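Lettre de l'atelier, mars 2021

Du côté de la table verte : on apprend à ranger des petits pains

Vous avez été plusieurs à me demander, après la lettre de janvier, ce que devenait le projet Masex et pourquoi je parlais de dim sum dans mes messages de service. Alors voilà des nouvelles ! Depuis trois semaines je passe mes après-midi à enregistrer des démonstrations pour notre modèle, et la tâche du moment tient en une phrase : prendre les petits pains posés sur l'assiette et les mettre dans le panier vapeur. Trois pains, un panier en bambou, un couvercle posé à côté. Un enfant de quatre ans fait ça en dix secondes (et en mange un au passage).
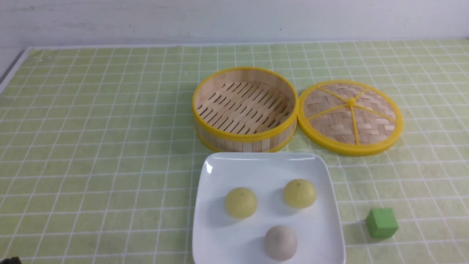
La table au départ : les trois pains sur l'assiette, le panier ouvert derrière.

Pour ceux qui prennent le train en marche, un mot sur la méthode. Je pilote le bras à distance, geste par geste, et tout est enregistré : les images de la caméra du haut, celles de la caméra du poignet, les positions des articulations. Une démonstration, c'est un essai complet, de l'assiette pleine à l'assiette vide. Nous en avons 221 à ce jour, dont 170 que je considère comme propres. Les autres, je les garde dans un dossier à part, parce que Reijo Kauppinen, qui s'occupe de l'entraînement chez Stoltbridge, veut absolument les regarder avant qu'on décide quoi que ce soit. L'objectif de départ était de 2 000, toutes tâches confondues, et je préfère ne pas faire la division.

Ce qui m'a le plus surprise, c'est la vue du poignet. Au début je ne jurais que par la caméra du haut, je trouvais l'autre trop serrée, un peu étouffante, et je ne la regardais presque pas en pilotant. Et puis j'ai raté tellement de prises que j'ai fini par inverser mes deux écrans. De près, on voit bien mieux si les doigts arrivent au bon endroit.

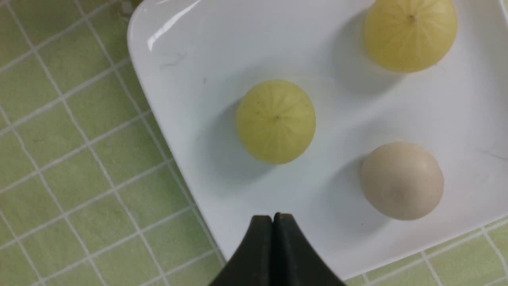 J'ai aussi changé ma façon de descendre. Avant, j'arrivais en biais, par paresse, et le modèle copiait ma paresse avec une fidélité assez vexante. Maintenant je me place au-dessus, je marque un temps, je descends droit. Les essais durent un peu plus longtemps mais ils se ressemblent davantage, et Reijo me dit que les courbes sont plus jolies. Je le crois sur parole, les courbes c'est son rayon.

Autre sujet de conversation entre nous : l'ordre des pains. Je commençais toujours par le même, sans m'en rendre compte, et il a fallu que quelqu'un de chez Hidayat me le signale en relisant les vidéos. Depuis, je tire l'ordre au sort avant chaque série de 11 essais. Ça m'oblige à réfléchir, ça me ralentit, et je râle, mais c'est bien le but : on veut que le modèle regarde les pains et pas qu'il récite mes habitudes.

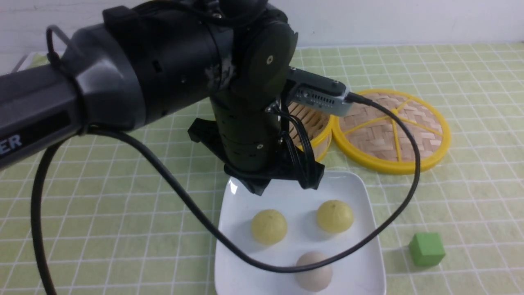

Ce qui compte comme une réussite

On en a débattu pendant toute une réunion avec l'équipe de Vendton (merci à eux pour la patience, et pour le café). Faut-il que les pains soient bien espacés dans le panier ? Tous du bon côté, le pli vers le haut ? Pour l'instant la règle est toute simple : les trois pains dans le panier, plus rien sur l'assiette, le panier toujours debout. S'ils se serrent un peu contre la paroi, tant pis, on valide.
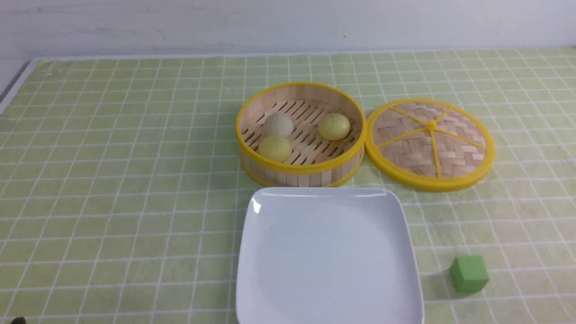 Je vous avoue que je voulais être plus sévère. Mais à force d'exiger des rangements parfaits, je recommençais sans arrêt, et je me retrouvais avec des exemples tous pareils, qui n'apprenaient pas grand-chose au modèle. Les petits défauts ont leur utilité, à condition de les noter. Chaque essai a donc maintenant sa ligne de commentaire, même si c'est juste « un peu à gauche » ou « deuxième prise hésitante ».

La suite : encore deux semaines sur les pains, puis un premier entraînement sérieux chez Stoltbridge, et ensuite j'aimerais passer au couvercle. Il est plat, il est large, je n'ai aucune idée de la façon dont je vais l'attraper ! Si vous avez déjà collecté ce genre de gestes avec une pince à deux doigts, répondez à cette lettre, je lis tout et je réponds en général le vendredi.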